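C'est quoi, le rodage d'un spectacle comique ?

vendredi 4 novembre 2022
Rubrique Scène, à lire dès 8 ans

Vous avez déjà vu un humoriste à la télé ou dans une grande salle. Il parle, les gens rient, il enchaîne. On dirait qu'il invente tout sur le moment. Eh ben non. Presque tout est écrit, et surtout presque tout a été essayé avant. Plein de fois. Dans des petites salles, devant des gens qui ont payé pas cher (ou rien du tout).

Ces essais, ça s'appelle le rodage. Le mot vient des voitures : avant, quand on achetait une voiture neuve, il fallait rouler doucement au début, le temps que les pièces du moteur s'habituent les unes aux autres. Pour un spectacle, pareil. On démarre doucement.

Pourquoi on ne peut pas faire ça tout seul dans sa chambre ?

Bonne question. Un pianiste peut répéter seul. Il entend ses fausses notes. Un jongleur aussi, la balle tombe, il voit bien qu'elle est tombée. Mais une blague, toute seule, elle ne dit rien. Il faut quelqu'un en face. Vous pouvez la raconter au miroir trente fois, le miroir ne rigole pas.

Et les copains ? Moyen. Les copains rient pour faire plaisir, ou parce qu'ils vous connaissent. La famille, pire. Il faut des inconnus.
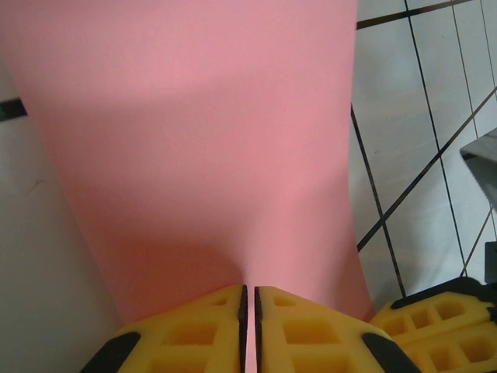
Une feuille rose, pincée vers le bas.

Comment ça commence

Par des notes. L'humoriste note tout ce qui lui passe par la tête : un truc entendu dans le bus, une dispute pour la dernière crêpe, un mot bizarre. La plupart ne servira jamais. Ensuite il trie, il garde quelques idées et il écrit un petit morceau de deux ou trois minutes.

Ce petit morceau, il va le tester sur une scène ouverte. Une scène ouverte, c'est une soirée où plusieurs artistes passent l'un après l'autre, cinq minutes chacun à peu près. Des débutants, des connus, tout mélangé. On s'inscrit, on attend son tour, on monte, on descend.

Ilir Babić est humoriste, il habite à Cornport. On l'a eu au téléphone entre deux trains, il n'avait pas beaucoup de temps, nous non plus.

« Ma première scène ouverte, j'avais appris mon texte par coeur, à la virgule près. Une dame a éternué très fort et j'ai tout oublié. Tout. J'ai dit à vos souhaits et je suis parti. »

Il est revenu la semaine d'après. Avec le même texte, plus un passage sur l'éternuement. C'est ce passage-là qui a fait rire. Il l'a gardé.

Les mots du métier

La vanne : une blague courte. Une phrase, deux maximum.

La chute : la fin de la blague, le moment où ça doit rire. Si on la dit trop tôt, raté. Si on explique après, raté aussi.

Le bide : quand personne ne rit. Tous les humoristes en font. TOUS.

Le rappel : on reparle à la fin d'un truc dit au début. Les gens s'en souviennent et ils sont contents. Exemple : au début vous parlez d'un canard qui vous a volé votre goûter. Une demi-heure plus tard vous racontez votre journée à la piscine, et hop, le canard est là, avec des brassards.

La première partie : un artiste moins connu qui joue avant l'artiste principal, pour chauffer la salle. Pas avec un radiateur, hein. Chauffer, ça veut dire mettre les gens de bonne humeur.

Et ensuite, on change quoi ?

Des fois presque rien. Un mot. « Chaussette » fait plus rire que « pull », allez savoir. Des fois on déplace une histoire du début vers la fin. Des fois on jette dix minutes entières et ça fait mal, on les aimait bien.

Beaucoup d'humoristes enregistrent leurs soirées, juste le son. Après ils réécoutent. Ils notent où ça rit, où ça tousse, où on entend les chaises. Les chaises c'est mauvais signe : les gens bougent quand ils s'ennuient.
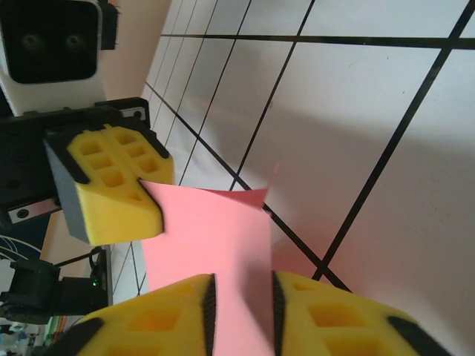

Il y a aussi le silence, qui s'apprend. Quand une salle rit, il faut attendre un peu avant de repartir, sinon les gens n'entendent pas la suite. Mais pas trop, sinon c'est mou. Combien de temps ? Ça dépend des soirs. Dans une petite salle, le rire part vite et s'arrête vite. Dans une grande, il met plus de temps, il fait comme une vague, du premier rang jusqu'au fond.

Ilir Babić a connu les deux. Son spectacle Brellari a été rodé au théâtre Atanasov, à Irnton, 90 places, des strapontins qui grincent. En juin il l'a joué à Cornport dans une salle de 355 places. Et une fois, une seule, il a fait une première partie devant 2 293 personnes.

« Là-bas je parlais trop vite. J'ai fini mon texte avec deux minutes d'avance, je savais plus quoi faire de mes mains. »

Combien de fois faut-il jouer avant que ce soit prêt ?

Pas de règle. Certains rodent pendant trois mois, d'autres pendant un an. Lui pense avoir écrit environ 700 blagues pour ce spectacle-là. Il n'en reste qu'une petite partie. Les autres dorment dans des cahiers, il en ressort une de temps en temps pour voir si elle à vieilli.

Est-ce que le public sait que c'est un rodage ?

Oui, normalement c'est écrit sur le billet ou sur l'affiche. Le prix est plus bas. L'artiste peut avoir ses feuilles posées sur un tabouret et regarder dedans, il a le droit. Il peut même dire « bon, celle-là, on oublie » et barrer devant tout le monde.

Les enfants peuvent y aller ? Ça dépend du spectacle. Regardez l'âge conseillé avec un adulte. Il existe des matinées pour les familles, et des scènes ouvertes pour les jeunes dans certaines villes, demandez à la médiathèque ou au centre culturel.

À essayer chez vous

Choisissez une petite histoire vraie qui vous est arrivée. Courte. Racontez-la à une première personne, puis à une deuxième, puis à une autre encore, pas toutes en même temps. Regardez à quel moment chacune sourit. Enlevez tout ce qui est avant et qui ne sert pas. Recommencez avec la version plus courte.

Si ça ne marche pas, changez la fin. Si ça marche toujours pas, changez d'histoire, il y en a d'autres. Et on ne se moque pas d'un copain qui n'est pas d'accord : il vaut mieux rire de soi, en plus on conaît mieux le sujet.

La semaine prochaine dans la rubrique : à quoi sert le régisseur, et pourquoi il est habillé en noir.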